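Majdi Jaber
Thread on what hotel bathroom automation has done to the job so far. I run housekeeping operations at Breltby, 166 rooms. I am neither the vendor nor a skeptic by trade. Posts are in the order I wrote the notes, so the structure is poor.

Baseline first. Before January a room attendant did the whole room: strip, make, dust, vacuum, bathroom, restock. The bathroom took the largest share of the time and nearly all of the injury reports. Knees, lower back, one shoulder.

The tub is the worst part of it. You lean over a rim, reach to the far wall of the basin, and scrub with your weight on one hand. Doing that once is nothing. Doing it all shift is how people end up on light duty.

So the pilot covers tubs and sinks only. Toilets are excluded. Floors are excluded. Beds were never on the table. The supplier is Berhe and the scheduling layer is Zaker, which already ran our linen counts.

What the machine does well: large smooth surfaces, even pressure, the same coverage at 3 p.m. as at 9 a.m. It doesn't skip the area under the overflow. My attendants do, and so did I.

What it does badly: anything a guest left behind. Razors, bath toys, a wet towel over the rim, a row of small bottles. The procedure is now that a person clears the tub before the machine goes in. We call this the pre-clear. It appears in no job description yet, which is a problem I'll come back to.

Cycle time for one tub is up to 10 minutes. A fast attendant beats that easily. The comparison only makes sense if the attendant is making the bed during those minutes. If she is standing in the doorway watching the machine, you have bought a slow cleaner and a supervisor for it.

In the first weeks she was standing in the doorway watching the machine. Stoppages were frequent enough that walking away wasn't worth it. Nisreen Daher logged every stop on her floor by hand for seven shifts. Most were faucets. Low handles, tall spouts, the gap behind the spout.

Her log was better than the automatic one. The automatic log said "obstruction." Hers said which obstruction, which room type, and whether she'd moved it or the machine had given up. We now have a field for this in Zaker. She asked for it to be a drop-down so it could be filled in with gloves on. It is a drop-down.

Training data is where the job changes most. The motions come from people. Somebody who knows how to clean a tub does it with instrumented hand grippers while it's recorded, and the system learns from that. It is slower than real cleaning and it is tiring in a different way — forearms instead of knees.

My position on this has been the same from the start. If an attendant's technique goes into the machine, the hours are paid at the trainer rate, and the attendant's room quota for that day drops to zero. Half a quota plus "a bit of recording" is how you get bad recordings and angry staff.

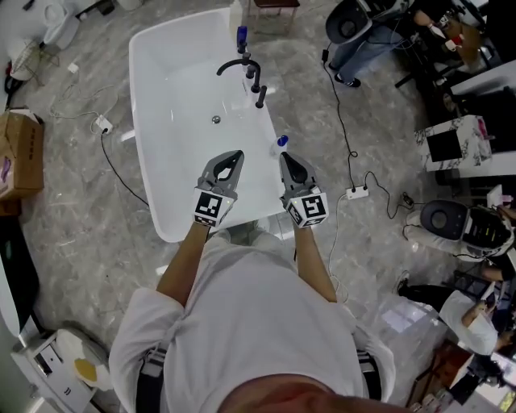
Setareh Dehghan: You say trainer rate. Is that for the session only, or does anything carry over once the skill is deployed on every floor? The session ends and the machine keeps the technique.

Session only, at present. I don't have a good answer on the second part. We asked for a per-site payment in the contract with Berhe and didn't get it. It goes back on the list at renewal.

Two practical notes on recording, for anyone planning it. Keep the gripper motions inside what the machine can physically do. Skilled people twist the wrist and brace an elbow on the rim without thinking, and the machine has no elbow to brace. Second, record more than one tub model. We have three and the rims are all different.

On headcount, which is what people ask me privately. No layoffs. Two open positions were not refilled. I count that as a reduction and I report it as one. Management prefers "natural attrition." The remaining staff can do the arithmetic.

Quotas are the live argument. Rooms per shift went up when the pilot started, on the theory that the tub was now free. It isn't free. There is the pre-clear, the stoppages, moving the unit between rooms, and a wipe-down of the unit at the end. After Nisreen's log we brought the quota back down by one room. The floor asked for two.

Injury reports: fewer on knees and back since the start. The period is too short to claim anything, and there is a new category, which is lifting the unit over door thresholds. It weighs more than a vacuum. A ramp plate fixed most of that. The ramp plate cost less than anything else in the project.

The Trollow site starts its own pilot next. I've sent them the stop log, the pre-clear steps, and one request: write the pre-clear into the job description before the first machine arrives, with minutes attached. We left it for later and are still negotiating it.

Next meeting on quotas is Tuesday. I'll add the number here when there is one.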